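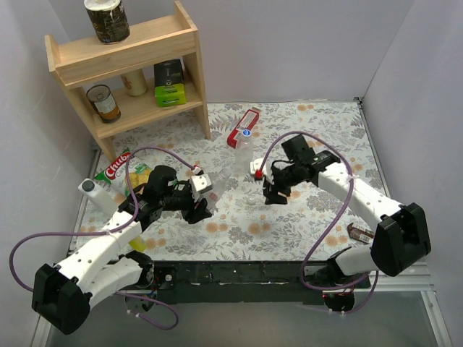 Caltness opens its teaching room to local shops this September

Hello from all of us at Caltness! I'm Melur Rahman, I look after the teaching side here, and I'm really pleased to say that from September small shops in Lirholm can come in and show our two-armed robots how they like their shelves filled.

You don't need to write any code. You sit down with a pair of hand controls, the arms copy what you do, and we record the whole go (fumbles included, we like those). Tins, boxes, bottles, crisps, bring whatever you sell. So far we've recorded 1708 goes at shelf tasks, and my colleague Teguh Latuheru still beats me at bottles, which is very annoying!

Each visit takes 10 people at most and starts at 10 in the morning. Your first few tries will feel odd, a bit like buttering toast in ski gloves, but most people have the hang of it by the tea break.

Places are free for independent shops. To book, ring the Caltness front desk on extension 2042 and ask for Wulan Nasution. Press are welcome too, just tell Wulan which morning you'd like.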